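Unit 6: Loudness and Listening Level

Sound pressure level is a physical quantity. Loudness is a judgment made by a listener, and the two do not track each other across frequency. At low levels the ear is much less sensitive to bass than to the range between 2000 Hz and 5000 Hz. A mix that sounds balanced when played loud will sound thin when turned down.

Level is expressed in decibels relative to 20 micropascals. Doubling the sound pressure adds 6 dB. Doubling the acoustic power adds 3 dB.
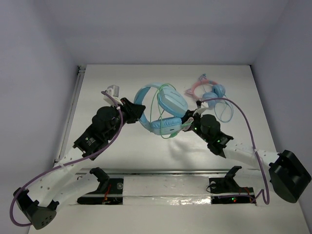
A-weighting reduces the contribution of low frequencies to a measured level. It is the usual choice for noise exposure, which depends on both level and time. A common workplace limit is 85 dBA over 8 hours. Under a 3 dB exchange rate, each 3 dB increase halves the permitted time, so 88 dBA allows 4 hours and 91 dBA allows 2.

Closed ear cups block part of the outside noise, mostly at high frequencies. A poor seal leaks bass, and listeners tend to raise the volume to compensate.

Problem set: Leser, chapter 8, odd-numbered problems. Show units at each step. Due Wednesday at the start of lab, room 1103.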